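Trying out the Vorkgate simulator kit
Project report by Maëlle Pelletier, with Jaxon Ouellet
30 Jun 2018

Why we picked it

Jaxon and I wanted a two-armed robot for our term project, and there was no way we could afford one. Vorkgate sells a simulator kit with a 90 day student licence, so we signed up and decided to review it as we went (our supervisor liked that idea a lot more than our first one!).

Setting up

The install took me 3 tries. The guide skips a step where you point the program at your scene folder, and I only found it on the Prusby forum. After that it was smooth. You load a room, drop the robot in and drive each arm from the keyboard or a script. My favourite part is the robot's own view — you look out over its white torso with the grippers coming up behind it, and big furniture really towers over you.

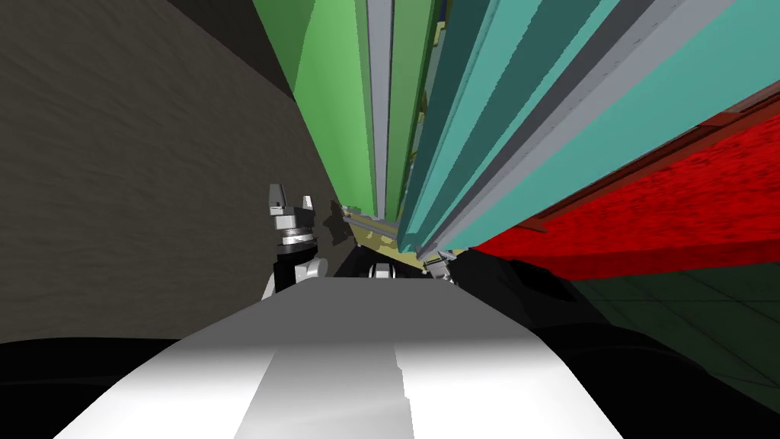 What we liked

The shadows are great. The left gripper throws a dark one on the brown surface beside it, and I got into the habit of using shadows to judge distance. Colours are bright and easy to tell apart too.

What bugged us

Saving is slow, almost 27 seconds on my laptop. Jaxon also lost a whole evening's script when his licence check failed, and he's still grumpy about it. We'd planned 500 practice runs and will have to finish them in July.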